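3.2 Work surface and placement of lids
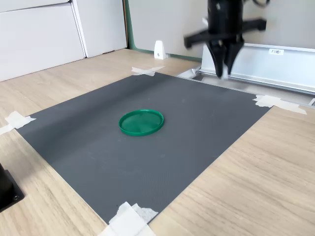
Figure 3. Green plastic lid on the dark gray mat, with the mat taped at its four corners to the wooden tabletop.

Lids were treated separately from containers throughout the study. A lid has little height, and when it lies flat the raised rim is the main feature that separates it from the surface underneath. In the Daton household inventory, from which our object list was drawn, lids made up 50 of the 371 kitchen items and were the class most often recorded as "not put away" at the end of a tidying session.

All lid trials were carried out on a mat fixed to the table with white masking tape. Bare wood was tried first and rejected. The grain gave a directional pattern that interfered with outline tracing, and light lids slid when the table was bumped. The matte surface of the mat reduced both problems. Tape was renewed whenever a strip lifted, and strips were crossed at the corners to resist pulling from either side. Small scuffs on the mat were left as they were; a mat was replaced only when a mark could be mistaken for part of an object's outline.

The green lid in Figure 3 belongs to the circular group. It was placed by itself, with the recessed side up, and its position was not aligned to the center of the mat. From an oblique viewpoint its outline is an ellipse, so diameters were taken with calipers before the trials and were not estimated from images. Gloss was noted as a separate property. On shallow, glossy interiors the reflections follow the curve of the lid and can be confused with the inner edge of the rim, an effect also described by Mikkelsen for glazed saucers.

Of the 22 circular lids, 19 had a rim that could be traced without interruption under the standard lighting. The remaining three were clear or nearly clear and were moved to the transparent group (Section 3.4). Lids from the Erska set were excluded, as their folding tabs prevented them from lying flat. Storage order after the trials followed the Roltach scheme, with lids sorted by diameter and then by rim height.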